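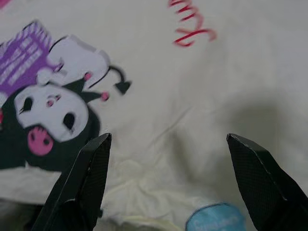

抽屉终于关不上了。拖了一个春天,今天早上找一件能穿出门的短袖,把抽屉整个拽出来,轨道还脱了一边,膝盖磕了一下。行吧,那就理。全倒出来,一件一件摊平,有印花的先挑出来单放。白色那件印着个很像库洛米的小家伙,歪着躺,一半是倒过来的,旁边一根细细的黑尾巴弯出去,尾巴尖是个箭头。我摊衣服从来不管图案朝哪边,反正待会儿还要翻面。摊平了才看得出领口松没松、印花裂没裂,堆在抽屉里是看不出来的,堆在抽屉里什么都像好的。

先说一句,这篇写得很赶。晚上还要出门,锅里还炖着东西。想到哪写到哪,错字不改了。

上一篇有人在底下问我夏天衣服到底怎么收,说我老发成果不发过程。过程就是一地。床上一堆,椅子上一堆,脚边还有一堆不知道干净不干净的。闻一下。闻不出来的,一律当脏的,扔洗衣篮。这条规矩省了我不少纠结,以前我能拿着一件背心站那儿想好几分钟,穿过没有?是试了一下又脱了,还是真穿出去了?想不起来的。别想,洗。

分类我试过好几种。按颜色分,好看,坚持不了多久。按长短分,合理,但是我早上迷迷糊糊根本不按长短找衣服。我找衣服的时候脑子里想的是"那件有个小猫的"或者"那件软的",所以现在就按这个来:有图的一格,没图的一格,睡觉穿的一格,在家穿的一格。在家穿的和睡觉穿的必须分开,这个我很坚持。在家穿的要能下楼拿快递,睡觉穿的不行,睡觉穿的领子都垮到肩膀了。

抽屉里的分格用的是 Bindora 那种布的收纳格,去年12月买的,那会儿买来收围巾手套,现在围巾手套压到柜顶去了,格子空出来正好。8格一组。软的,边上会塌,东西放满了就不塌。有个毛病是底板薄,抽出来的时候中间往下坠,我垫了一张裁过的硬纸板,鞋盒盖子剪的,剪歪了,塞进去也看不见。

买的时候为了凑单,一口气花了536,里头还有衣架、真空袋、一卷香樟木片。真空袋没用上,现在还没拆。衣架倒是好用,薄的植绒那种,不占地方,就是掉毛,黑衣服上会沾一点点灰。木片已经没味儿了,听说拿砂纸磨一磨又会有,我没砂纸,拿指甲锉磨了两下,有一点点吧。也可能是心理作用。

说回印花。

印花的衣服我以前洗坏过不少。最惨的一件是上学时候买的,胸口一大片胶印,我跟牛仔裤一起丢进去,热水,甩干,拿出来胶面全是裂纹,跟旱地一样。舍不得扔,当睡衣又穿了两年,后来那个胶一粒一粒往下掉,掉得床单上都是,才扔。从那以后就老实了。翻面,冷水,轻柔。拉链的和带钩的不许跟它们一起进桶。内衣扣子扣好装袋子里。晾的时候也是翻面晾,不拧,拎着两个肩膀抖几下,啪啪啪,邻居估计觉得我在打谁。

洗衣液换过一轮。现在用的是 Multau 的,没什么香味,我就图它没香味。之前那个香得离谱,衣服穿出去别人老远就问我用了什么香水,我说洗衣液,人家还不信。而且香味和汗混在一起,夏天,挤地铁,你们自己想。Multau 这个泡沫也少,有一阵我以为没洗干净,每次都多倒一盖,结果浅色的衣服晒干了硬邦邦的,摸着像纸。后来看了眼瓶子背面的用量,我倒的是人家写的两倍多。减下来就好了。所以衣服发硬的先别急着买柔顺剂,先看看自己倒了多少。

柔顺剂我不用。毛巾用了不吸水,衣服用了滑溜溜的,我不喜欢那个手感,有人喜欢,随意。

今天理出来的东西里有一半是该洗的。放了一冬天,就算收的时候是干净的,拿出来也有股柜子味。说不上臭,就是闷。我是分两拨洗,浅的一拨深的一拨,粉的每次都让我犹豫,粉的跟浅的走吧,怕它染白的,跟深的走吧,怕深的染它。最后新买的粉的先单独手洗一遍,水不变色了就归到浅的里头。洗过几次以后就不管了。

小一点的、软一点的针织的东西最难叠。一叠就滑,叠好了放一边,转头就散成一坨。我以前看视频学过那种能立起来的叠法,两边往中间折,再从下往上折,最后塞进去,视频里的人手一抹就平了,我这边怎么抹都鼓一个包。练了好久。后来发现问题在第一步,没摊平就开始折,里面本来就有褶子,折到最后全挤在一头。所以现在我第一步特别慢,后面特别快。拎起来,抖,铺下去,手掌从中间往外推。推完了再说。
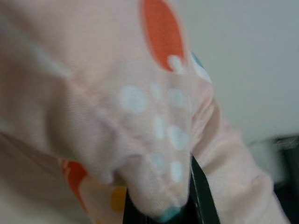
还有一个是别贪多。叠两折能放进格子就两折,非要折成豆腐块,穿的时候全是横杠杠,还得熨。薄的、弹力大的,我干脆卷,从下摆往领口卷,卷松一点。卷紧了印花会有折痕,尤其是胶印的,冬天硬起来那个痕就回不去了。水印的没事,水印的渗在布里,摸不出来厚度的那种,随便卷。怎么分胶印水印?手指头摸。滑滑的有一层的是胶,跟布一个手感的是水印。发泡的更好认,鼓起来的,那种千万别熨,我熨过,粘熨斗上了,熨斗底下现在还有一个粉色的小印子,擦不掉,每次熨白衬衫都提心吊胆。

对,熨。我知道很多人不熨了。我也基本不熨。挂烫机放在柜子边上,一年用不了几回,水箱里的水都不敢想是什么时候的。今天为了写这篇特意去倒了,重新接的。用了五分钟,烫了两件衬衫,热得满头汗,关了。六月烫衣服是自找的。

印花要烫的话,翻面,隔一块布。就这样。

说到颜色。我发现自己衣柜这两年越来越花,以前全是黑白灰,打开柜门跟办公室似的。后来有一次搬家,搬到现在这里,收拾出来一整箱黑的,晚上在灯底下根本分不清哪件是哪件,都是黑,上衣裤子混着,有一件我找了一个月,就在那箱子里,叠在另一件黑的里面。气死。从那以后就开始买有颜色有图的,起码好找。波点的也好,卡通的也好,远远看一眼就知道是谁。

当然也有副作用。有图的衣服买起来没完,因为每个图都不一样,你总觉得自己没有。黑T恤你有了就是有了,卡通的你有一个还有下一个。夏初那会儿在 Jenero 上逛,本来只想买两条毛巾,满减,凑单,优惠券,最后结账823。我还截图发给家里看,说便宜了好多。便宜了好多,也还是823。毛巾倒是忘了加进去。对,毛巾没买。

所以今年给自己定了条,进一件出一件。不太严格。进两件出一件也算。

出的那些怎么处理也说说,上回有人问。还能穿的洗干净,装袋子,小区门口有回收箱。领口垮掉的、腋下发黄洗不掉的,我剪了当抹布。T恤布做抹布非常好用,吸水,不掉毛,擦完窗户直接扔不心疼。剪的时候避开印花那一块,胶印的地方不吸水,擦啥都打滑。我会把印花那块整个剪下来留着,留着干嘛呢也没想好,抽屉最底下已经有一小叠了。想过拼成一个靠垫套,缝纫机还没买,手缝又懒。先放着。每个人家里都有一叠"先放着"吧。

腋下发黄这个顺便讲一下,小苏打加一点点洗洁精,糊上去,放半小时,牙刷刷,再正常洗。刚发黄的能救,放了一年两年的救不回来。收之前一定要看一眼腋下和领口,收的时候看着没事,过一个夏天一个冬天再拿出来就黄了,汗没洗干净的那种。我今天就翻出来一件,收的时候明明是白的。扔了。有点心疼,但是扔了。

然后是枕套和床单,这个本来不在今天的计划里。拽抽屉的时候顺便把底下那层也翻了,结果枕套和衣服全混在一块。我家枕套也有带图的,软软的一团,不展开真分不出来是衣服还是枕套。好几次早上拿起来往头上套,找不到袖子。你们笑吧。所以今年把枕套单独放了一格,床单叠好塞进它自己配套的枕套里,一套一包,这个办法是网上学的,真的好用,换床单的时候拎一包走就行,不用满柜子找另一半。

被套塞不进去。太厚了。被套单放,上面压一张小纸条写尺寸,我家两张床不一样大,每次铺到最后一个角才发现拿错了,铺到最后一个角!然后全部扯下来重来。纸条写了之后没再错过。字写大一点,我第一次写得太小,还得凑近看。

橡皮筋绑的也试过,绑出印子,松了又找不着皮筋在哪。不推荐。

中间吃了个午饭。昨天剩的凉面,加了黄瓜丝。吃完回来看着那一地,不想动,躺了二十分钟,躺在衣服堆上,挺舒服的。真的,干净衣服堆是全家最舒服的地方,比沙发舒服。起来的时候脸上压了一道缝线的印。

下午接着来。顺序是这样的,我写一下,给问过程的那位:

先把所有的倒出来。别一格一格理,一格一格理就是把东西从左边挪到右边。
再挑要洗的,直接扔篮子,先开一桶,洗着。
再挑不要的。
剩下的才开始叠。叠一类放一类,别全叠完再放,全叠完了中间有人走过去碰一下就塌。
最后擦抽屉。哦不对,擦抽屉应该在倒出来之后,我每次都忘,每次都是放回去一半才想起来没擦,又拿出来。今天也是。

抽屉里有什么呢,线头,一颗扣子,吊牌,一根发圈,还有一张洗成纸渣的小票。扣子不知道哪件上的,放进扣子罐。扣子罐里的扣子从来没有一颗回到原来的衣服上过,但是罐子不能扔。

吊牌这个我要说一下。别一剪了之,先拍一下洗标那面。很多卡通联名的T恤,洗标剪掉以后就不知道是棉的还是混的了,下次缩水了都不知道为什么。我有一件买的时候刚好,洗完短了一截,抬手露肚子,后来翻到当时拍的,100%棉,没预缩。从那以后纯棉的都买大一号。大一号洗完正好。要是洗完还大,就归到在家穿的那一格,反正不亏。

领子里的洗标扎脖子的怎么剪,沿着缝线拆,别从根上咔嚓一刀。剪剩下那一小截比原来还扎。拆线器几块钱一个,没有就用小剪刀的尖,一针一针挑,看剧的时候挑。我有一次手快,挑着挑着把领子挑开了一个洞,拿去楼下 Szalai 改衣店补,店里看了看说这个洞比洗标还小,补什么呀,然后还是给我补了。补得特别平,现在我自己都找不着在哪。那家改裤脚也好,就是慢,夏天尤其慢,大家都这时候拿裙子去收腰。要改的趁早。我有一条裤子放那儿,到现在没去取,写到这里才想起来。明天去取。

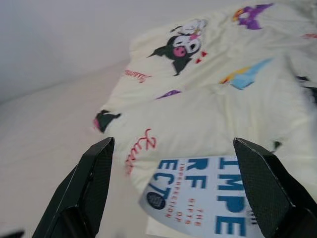 收纳这事儿我还有个体会,就是格子别塞满。八分满吧。塞满了那天特别好看,拍照好看,第二天早上抽一件出来,旁边的全跟着起来,按不回去,到第三天就又是一坨。留点空,抽一件,旁边的倒一下,没关系,倒着也能看见。竖着放也是这个意思,竖着放能看见每一件的边,横着摞只能看见最上面那件,然后你一个夏天就穿最上面那几件。我去年就是。到秋天收的时候,最底下的好几件一次没穿过,折痕都还是去年的折痕。

竖着放的时候把有图的那一面露出来一点。能看见一只耳朵或者一截花边就够认了。不用整个露出来,露整个就得叠得很大,放不下。我现在就是看一点点颜色就知道是哪件,这个练几天就会。家里人不会,家里人找衣服还是会把整格翻一遍。没办法,翻完了我再理。

浅色的衣服,奶油色米色这种,容易跟白的搞混,收的时候我会隔开。放久了白的会有点发黄,跟奶油色放一起就更说不清了,到底是它本来就这个色还是黄了?分开放,心里清楚一点。而且奶油色跟白的一起漂过一次,漂花了,一块深一块浅。漂白的东西我现在都不敢碰了,彩漂也少用。带彩色字的更不要,红的尤其不要,红的最容易跑色,细细的字跑了色就糊成一片。泡也别泡太久。以前我妈那一辈什么都泡一晚上,水都泡臭了,还说泡透了干净。我现在最多泡二十分钟,手机定个闹钟,不定一定会忘。

晾。阳台朝西,下午太阳毒,深色的晒一下午就褪,所以深的和有图的早上晾,中午之前收进来。收不进来的就翻面。下雨天开除湿机,关门,屋里跟烤箱一样,但衣服干得快,没有那个馊味。那个馊味是闷出来的,洗衣机洗完了没马上拿出来,放了一下午,就有了。有了的话别喷香水盖,重新洗一遍,水里倒点白醋。今天那桶就差点忘了,叮叮叮响了我没听见,在阳台跟衣架较劲呢。

衣架肩膀那里会顶出两个角,针织的最明显,穿上像长了俩小翅膀。针织的我对折搭着晾,搭在杆子上,下面垫条毛巾,这样没有杆子印。或者平铺在网兜上。网兜我有一个,圆的,两层,收起来的时候要拧一下折成小圈,我从来没有一次拧成功过,最后都是硬塞到柜子和墙中间的缝里。它自己会弹出来,半夜弹,吓人。

再说防虫。樟脑丸不用,味道太重,而且听说跟有些塑料亮片会起反应,发粘,我有件带亮片的就粘过,也不确定是不是它害的。现在就木片,加上勤翻。衣服多动动就不太招虫。梅雨天柜子里挂一个除湿袋,满了就换,别像我一样满了不换,袋子漏了,滴在鞋上,那双鞋皮面上一圈白印,擦了半天。鞋另外写一篇吧,鞋也是一地。

有人可能想问这么理一次能撑多久。我的话,一个多月。中间会慢慢乱,先是睡觉穿的那格乱,那格反正也没人看。然后是在家穿的。有图的那格最能撑,因为我喜欢,拿的时候手轻。真的,喜欢的东西就不会乱扔,剩下那些灰扑扑的就随手一塞。所以要是哪一格老是乱,多半是里面的东西你不太想穿了,可以趁机清一清。

还有椅子。那把椅子。穿过一次还不想洗的衣服都在椅子上,谁家都有。我试过挂钩,试过脏衣篓旁边再放一个"半脏篓",都失败了,最后还是回到椅子上。今年认了,给椅子定个规矩,椅背可以搭,椅面不许放。椅面一放就完了,一放就是一座山。目前执行了三天,今天破功了,今天椅面上全是等着叠的。今天不算。

抽屉轨道也修好了,脱的那边把小滚轮抬起来往里一推,咔哒一声,回去了。早知道这么简单,之前那个抽屉歪了半年我都没管,每次关都要用屁股顶。

现在的情况是,抽屉能关上了,轻轻一推就到底,我来回推了好几次,爽。床上还剩一小堆,是不知道归哪格的,比如那种又能睡又能出门的大T恤,有图,又软,又大,放哪格都对,放哪格都找不到。先叠好放在床尾。晚上要睡觉了自然就得处理。或者挪到椅子上。

洗衣篮还有一桶没洗。深的那桶。明天早上吧,明天要是出太阳的话。

2026年6月23日写的,写完看了眼,乱七八糟的,也不删了。有问题留言,我看到就回,这两天回的慢。格子有人问在哪买的,上面写了。硬纸板真的是鞋盒盖子,别再问链接了。

锅!锅忘了。先走了。

——
补一条,锅没事,汤少了一半,咸。

再补一条,刚才有人留言问卷着放会不会皱。会,一点点。挂浴室里洗个澡的功夫就平了,热气一熏,手扯两下下摆。赶时间的话喷点水穿身上,走到楼下也就干了。夏天嘛。冬天别这么干,冷。

还有问粉色的到底能不能跟白的一起洗的。我上面写了呀,先单独手洗,看水。水里有颜色就再来一遍,一直到没有。要是已经染上了,趁湿赶紧重洗,别晒,晒干了就更难弄。我有一双袜子就是这么变粉的,变得还挺均匀,就当粉袜子穿了。

改衣店那边我打过电话了,裤子还在,让我中午过去,说下午关门早。顺便想带两件去收一下肩带,不知道她们接不接。去了再说吧。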